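# Carano disassembly kit: review talk, speaker notes

Slot is Thursday, second session. Slides are numbered in the deck; notes follow the same order. Questions at the end, but take short ones as they come.

## Slide 1: Scope

- Product under review is the Carano kit from Lakivine. Sold for desktop computer teardown at refurbishers and recyclers.
- We had two kits on trial at Entwistle. One ran day shift only. The other was used for fixture work and operator training.
- Review covers setup, drive removal, memory removal, fixtures, and service. It does not cover laptops. Lakivine does not offer the kit for laptops.
- Gerrit Ngcobo ran the trial. Masanobu Hayashi wrote the test plan. Mention both by name here.

## Slide 2: What is in the kit

- Arm, controller, gripper with two sets of fingers, fixture trays, teaching software, one year of remote support.
- Worktable is not included. Buyer supplies a rigid one. Ours needed extra bracing before the repeat position test would pass.
- Panel removal stays manual. An operator takes off the side panel and lays the case down with the opening up. Say this early. Two people at the dry run assumed the kit opened the case.

## Slide 3: Setup

- Delivery to first supervised pick took the better part of a week. Most of that was the guarding review on our side.
- Teaching is by hand guiding, then cleanup of the waypoints in software. The software is adequate. Undo only goes back one step, which Gerrit has raised with Lakivine.
- Each case model needs its own recipe. A recipe can be copied and edited for a close relative, but the approach path into the drive cage has to be taught again every time.
- Do not skip the cable check. A loose SATA cable across the cage opening is the most common cause of a stopped cycle.

## Slide 4: Drive removal

Leave the slide up while talking through the sequence. The drive comes first in the recipe order, ahead of memory and cards, for data handling reasons. The recycler has to account for every drive by serial number, so drives leave the case before anything else is touched.

The blue latches and carriers on this style of case help. The fingers have a plain surface to hold, and the carrier keeps them off the circuit board side of the drive.

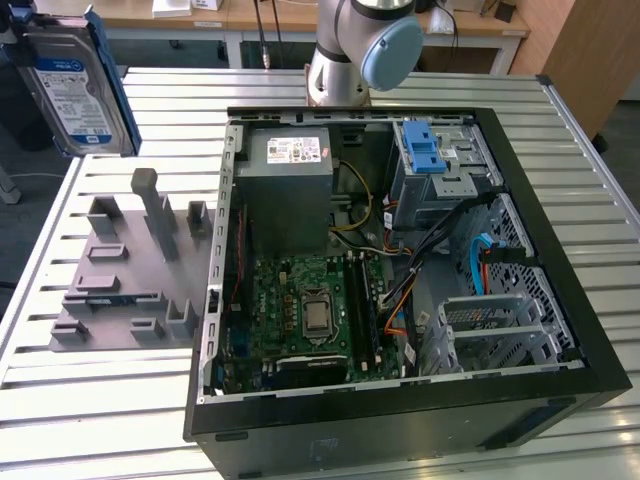

**What happens when the kit meets a case model it has no recipe for?**

The controller holds the arm at its home position and asks the operator to pick a recipe or send the case to the manual bench. It will not attempt a pick on its own. At Entwistle these cases went to the manual bench, and Gerrit taught new recipes in batches at the end of the shift.

## Slide 5: Results

- Cases started: 503. Cases where the drive came out with no operator help: 459.
- State plainly that the remainder were finished by hand. No drive was scrapped.
- Main causes of a stop, in order: cable in the path, latch stuck, drive screwed in as well as latched. The third is a sorting problem upstream and should not be charged to the kit.
- Cycle time is longer than a practiced technician working by hand. The case for the kit rests on one operator tending it while opening the next case.
- Masanobu's caution: the sample leans toward office towers from a few large returns. Mixed household intake would do worse.

## Slide 6: Fixtures and fingers

- Trays are molded plastic. Holders and slots cannot be moved, so a different part mix means a different tray.
- Lakivine quotes custom trays but the lead time was longer than the trial. We have no result to report.
- Memory removal is the weak point. The fingers fit, but the end clips on the memory slots have to be opened first, and the kit does this with a separate tool change. Slow. We turned it off for the second half.
- Finger pads wear. Check them weekly. Worn pads show up first as drives sitting crooked after placement.

## Slide 7: Service

- Remote support answered the same day in all cases but one.
- Colin Ashworth asked for written terms on replacement controllers. Still open. If someone from Lakivine is in the room at Jirkevent, invite them to answer.
- Software updates need the cell taken out of use. Plan for half a shift.

## Slide 8: Recommendation

- Buy for drive removal on sorted intake. Do not buy for memory on the current fingers.
- Budget for the table, guarding, and recipe teaching. These are outside the quoted price.
- Next review in January, with the revised fingers if they ship.

Recipe files and the stop log are available from Gerrit on request.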